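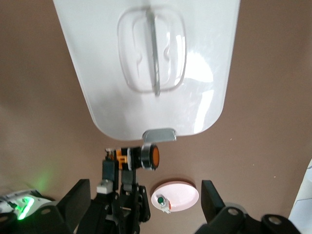
White molded lid with gray bar, on a brown surface.

SKERKINNESS HARBOR AND COMMONS DISTRICT
Minutes of the Regular Meeting of the Board
February

The meeting was called to order at 6:40 p.m. in the lower meeting room of the District Office. The Chair presided. Five of the seven members were present and a quorum was declared. The District Clerk and the Harbor Superintendent were also in attendance.

1. Minutes of the previous meeting
The minutes of the January meeting were approved with one correction. Under item 4, "east slip" should read "west slip".

2. Public comment
A resident of Atinga Road spoke about standing water at the foot of the road after heavy rain and asked when the culvert would be cleared. The Superintendent replied that the culvert belongs to the county and that a request had been sent in December. The Clerk was asked to write again.

A second resident asked that the notice board by the ferry steps be kept current. The tide table on display was for the prior year. Noted.

3. Mooring fees
The Board took up the fee schedule held over from January. The draft raises the seasonal charge for a small-boat mooring to $300 and leaves the charge for visiting boats unchanged. One member asked that the increase be spread across two seasons. Another observed that the charge had been held level for 11 years while the cost of chain and diver inspections had gone up several times.

A motion to adopt the schedule as drafted was made and seconded. Carried, four in favor and one opposed. The new charges take effect at the start of the season. Holders who have already paid will not be billed for the difference.

4. Commons boundary survey
The Clerk reported that Lutov Land Survey has completed its field work on the north side of the Commons. The firm has compared its measurements with the grant of 1682 and finds general agreement, except at the corner adjoining the old ropewalk, where the grant refers to a "great rock" that cannot now be identified. Two rocks have been proposed. The difference between them affects a strip of grass and part of a hedge.

The Board discussed whether to fix the corner by agreement with the adjoining owner. Counsel's advice is that an agreement may be recorded provided both parties sign the same plan. The Clerk was directed to obtain a draft plan and place it before the Board in April.

5. West slip repairs
The Superintendent presented a written quote from Trukov Marine Contracting for resetting the lower planks and replacing 40 feet of curb timber. Work would be carried out between tides and the slip would be closed to trailers throughout. Members asked that the closure not overlap with the spring haul - the Superintendent will confirm dates with the contractor before any order is signed.

Moved and seconded to accept the quote subject to confirmation of dates. Carried unanimously.

6. Correspondence
a) Letter from the Skerkinness Rowing Club requesting use of the Commons for its summer supper. Approved on the usual terms, with vehicles to remain on the gravel.
b) Letter from the library asking for the loan of the framed harbor chart. Deferred until the condition of the frame has been checked.

7. Any other business
A member asked whether the office could open one evening a month during permit season. The Clerk will report on hours and cost.

There being no further business, the meeting was adjourned at 8:15 p.m.

Respectfully submitted,
District Clerk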